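Leilani Marchetti has coached goalkeepers at Driltby for nine seasons. Before that she played in goal for two clubs in the same league. We spoke by phone on Feb 17, 2019, during the club's winter break, and kept to one subject: how she trains keepers to deal with crosses.

Her first point was about starting position. "Most errors on a cross are made before the ball is kicked," she said. "The keeper is too close to the near post, with her hips square to the ball. She can see the kicker fine, but she can't get to the back half of the goal." Marchetti sets her keepers in the middle of the goal for a wide ball, one step off the line, with an open stance.

She logs every cross the first team faces. Last season the count reached 148 by the end of October. The keeper came for 27 of them. Marchetti considers that low. "I don't set a target. I look at the ones inside the six-yard box that she left. Those I want to talk about."

The log was started by Fadime Gündoğdu, the club's former analyst, and still uses her categories: caught, punched, left, missed. Inswingers and outswingers are kept on separate sheets. Corners are left out, as the crowding changes the decision.

A typical session opens with unopposed catching, served by hand and then by foot. Two attackers are added next, then a defender who is told to stay in the keeper's path. Marchetti limits a keeper to 200 jumps a week in preseason and fewer once matches begin.

On punching, she is strict. "Two fists if you're facing the ball, one if you're moving backward. High and wide. A punch that drops at the penalty spot is a pass to the other team."

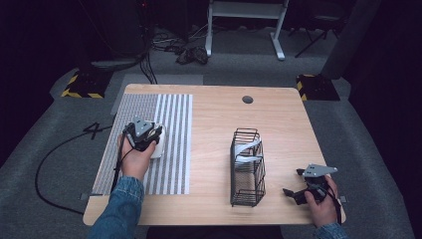
When should a young keeper start training on crosses against opponents?

"When she can catch ten in a row with nobody near her, and land on balance," Marchetti said. "Age doesn't tell me much. I've had some ready at twelve and some at fifteen."

She will keep the same program after the break, with one change. The wide serves will come from farther out, near the touchline, to match what the team faced in the fall.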